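Biscombe Slotted Bench Top: is it any good for PC work?
Posted in Workshop, Reviews

Biscombe sells this bench top as "the last surface a repair shop will ever need," and at $660 less four percent for cash I was ready to dislike it. I've used doors, a steel desk and a Verholm folding table that sagged in December and never came back up. All of them held a computer off the floor.

So what does slatted aluminum get you? Mostly it's flat. Lay a tower on its side with the panel off and it doesn't rock, which matters when you've got the socket open and the contacts bare. I can't say I ever bent a pin because of a wobbly table, but I've sworn at a few.

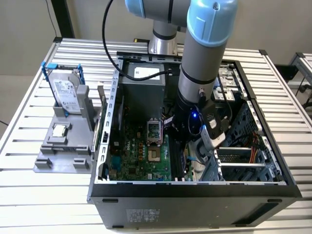
The slots are where I have doubts. Biscombe calls them a feature, and if you bolt down vises or trays all day, fine. I don't. What I do is drop screws, and a case screw that lands in a groove has to be chased out with a magnet on a stick. In my first week I lost 4 that way - two are still in there as far as I know.

Bare metal under electronics also made me nervous. The leaflet says "static safe" and leaves it there. Safe how? There's no ground point on mine, so I added a strap and a mat, and the mat covers half of what I paid for.

Jadwiga Laskowska has the older Tarbridge top and says hers scratches less. Mine had marks by the second Dell I dragged across it. Dario Galli thinks I'm fussing over nothing and has ordered the 60 inch one.

Would I buy it again? At half the price, yes. If you mount fixtures, look at it seriously. If you only swap processors and hard drives on a Saturday, get a solid table and a decent mat.

Rating: 3 out of 5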